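Packing bench notes, September

Last updated: September, 4:40 pm

Picked up where Sibel left off with the refill pouches. She had the Parnach ones sorted by fill weight already, so I only had to do the Rakik batch, and that took me most of the morning because the labels kept curling at the corners (same roll as last time - I'm throwing it out, I don't care that it's half full). We're at 72 pouches done and sealed. The order from Bianchini is 300, so there's a way to go, but I feel a lot better about it than I did at breakfast!

Seal setting is still 3. I tried one higher on a spare and it puckered, so please leave the dial alone, Torquil, I know it's tempting. Damir wants the lot number on the back near the bottom fold. It's 2612 for everything in this run, including the ones Sibel did, and I've gone back and added it to hers.
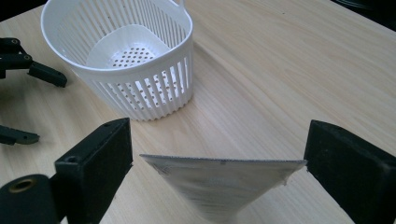 Baskets were the other thing on my list. I've been going back and forth on what to use between the sealer and the shipping box, and after trying the cardboard trays again I'm pretty much sold on baskets. The trays go soft at the corners and you can't see dust in them until it's all over your pouches. The white plastic basket has those narrow slats all the way around and little round holes through the inside, so crumbs and label bits have somewhere to go and I can just lift it and wipe the table. My one worry is a pouch corner poking through a slot and getting creased. I'm going to stand them upright for the next stretch and see how they look at the end.

Ekrem asked if we could get the same thing in a deeper size. I wrote to Prilesetti and haven't heard back. If they only sell them in big lots I'd say skip it - we can empty the shallow ones more often.

Still to do: new label roll, clear the Rakik leftovers off the shelf by the door, ask Spyros where the good scissors went. Also the tape gun is sticking again. I oiled it, no change, so I'm using the little one from the drawer until somebody has a better idea.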